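**Komeck Slotwork 2: pick, seat and file software for two-arm cells**

Slotwork is the planning and perception layer that Komeck supplies for sorting flat goods into divided trays and racks. It takes calibrated head and wrist camera streams, finds the item and the free slots, and sends joint targets to the arm controller. It runs on one laptop or one cell computer. No cloud connection is used.

### Workspace model
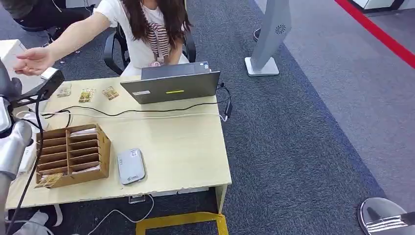
The collision model is rebuilt at every planning cycle from the head camera. Static items such as the desk are taught once at setup. Everything else is treated as moving until it has held still for 17 consecutive cycles. A hand held out over the desk close to the gripper, with the operator seated behind the laptop, falls in the second group and gets its own keep-out volume. Cables are harder. Lines lying across a desktop are filtered out as surface clutter by default; set `clutter.thin = keep` if the arm must not brush them. The keep-out volume is a planning aid and does not replace a rated safety function.

### Slot detection

Slots are fitted as pairs of parallel planes. The tray may be cardboard or wood, and no CAD file is needed if the dividers are evenly spaced. For uneven dividers, load a tray profile.
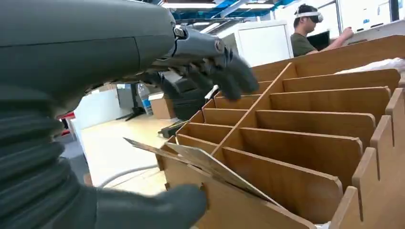

Each slot then carries three values: entry direction, free width and fill state. The fill state is updated from the wrist camera only, as the head view is blocked by the forearm during insertion. A slot that can't be confirmed is marked `unknown` and skipped. Operators can clear the mark by hand in the tray view.

### Reach and grasp planning

The planner scores up to 86 grasp candidates per item and drops any that would put the wrist housing into the desk edge. Thin packets are taken by the short side where possible. Arm choice is automatic; a fixed arm can be set per item class. The idle arm is included in the collision check at all times.

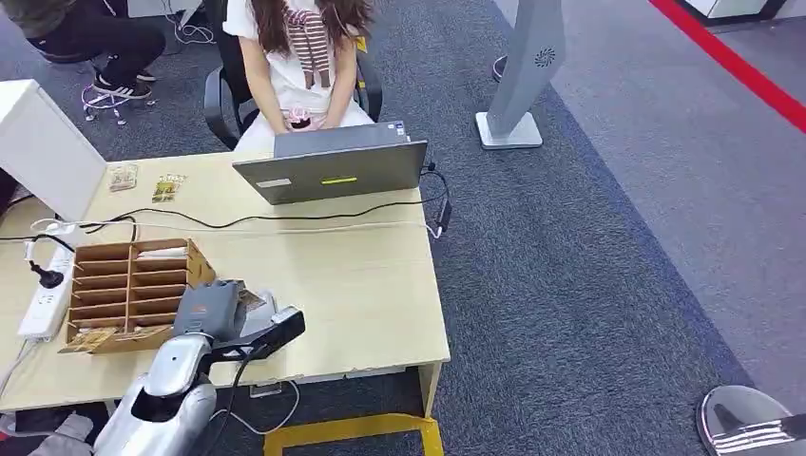

*Gripper over the front desk edge, small packet beside the wrist housing.*

### In-hand check

After closing, the wrist stream is used to estimate how the item sits in the fingers. The estimate has position, tilt and visible outline. For a card, the tilt matters most, as slot entry allows little error. With the top edge slanting and one lower corner hanging down, the planner adds a wrist rotation ahead of the approach and checks again at the slot mouth. Printed artwork is ignored in the outline fit, so a busy brown and yellow face needs no special training. Reversed or partly covered lettering is not passed to the text reader.

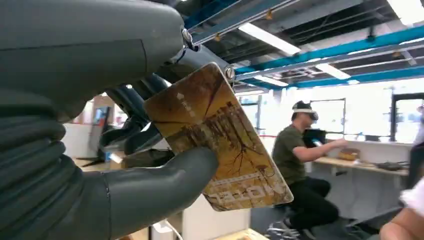 Teleoperation uses the same message format as autonomous runs. Headset poses are logged next to joint states and both wrist streams, so a seated operator reaching forward in VR can record a correction without changing modes. The bright windows behind a workspace like this one will pull auto exposure down; lock exposure on the wrist cameras before recording. The Plullix exporter writes sessions in 522 MB blocks.

### Requirements

| Item | Value |
|---|---|
| Arms | One or two, joint position interface |
| Cameras | One head, one per wrist |
| Tray profiles included | 17 |
| License | Per cell |

### Known limits

- Clear wrappers give poor depth. Use the outline-only mode.
- Soft items draped over a tray wall may be read as part of the wall.
- Profiles from Slotwork 1 must be converted with `sw-migrate`.

Integration in Ireland is handled by Ó Dubhghaill, elsewhere by Erkbridge. Technical contact: Heledd Gronow. Tray profile requests: Nnamdi Bako. The next maintenance release is planned for June.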